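4.2 Does the basket belong in front of the machine?

Household guides like to claim that a basket set down before the door shortens loading. We are doubtful. The Riquelme survey, often cited for this, drew on 98 homes and never separated basket position from load size. Our own kitchen layout (Figure 9) puts the basket on the floor in front of a machine built in between cabinets - a common arrangement, and one that leaves little choice.

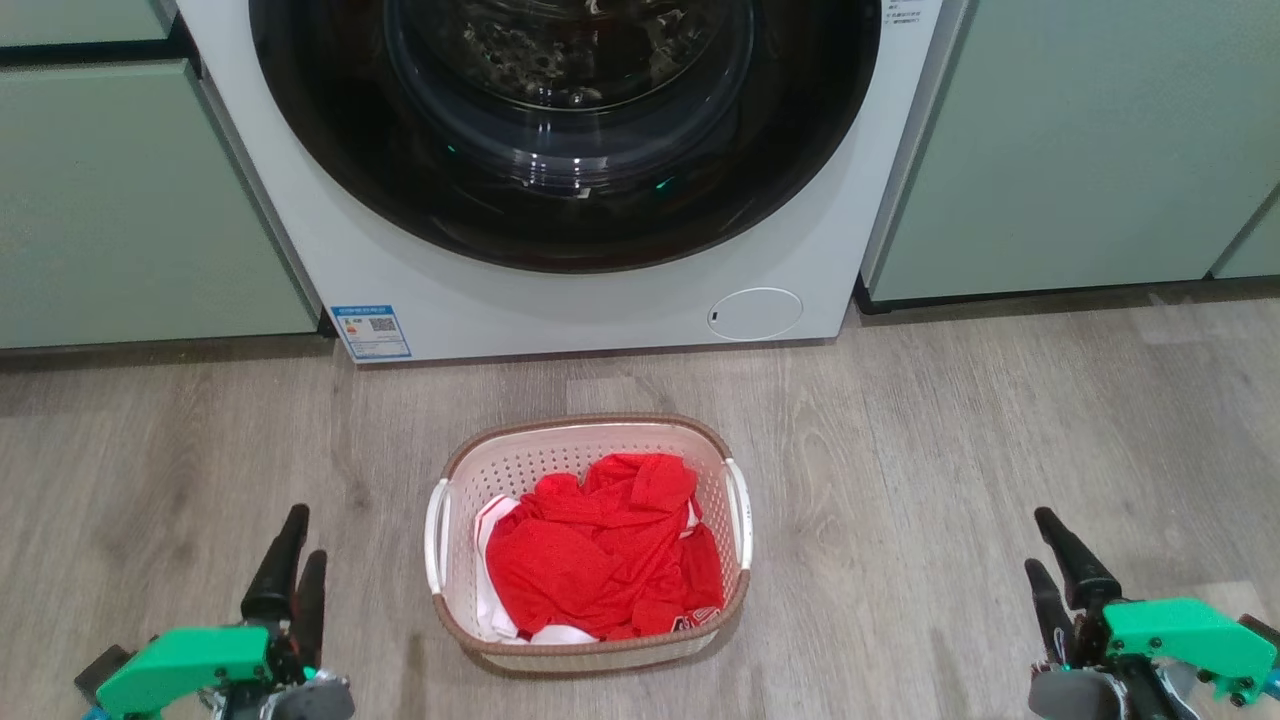 4.3 Built-in machines and access

Figure 9. Front-loading washer between green cabinets, with the basket in front (first view) and the lower front seen from above (second view).

A second claim, from the Wondevlow guide, is that built-in machines get less upkeep. The guide offers no data. The round cover low on the front sits in plain reach, and the cabinets on either side do not block it.

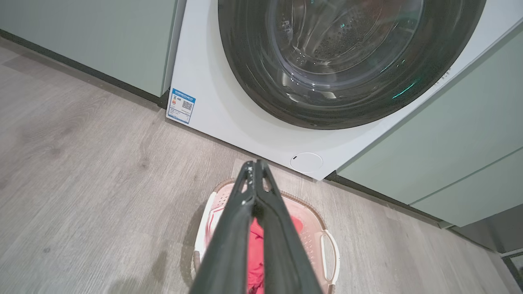

Would a raised machine settle the matter?
We doubt it. Raising the door may spare the back, but the Dosorness trial tested only 2 heights, and its time savings were smaller than the spread between households.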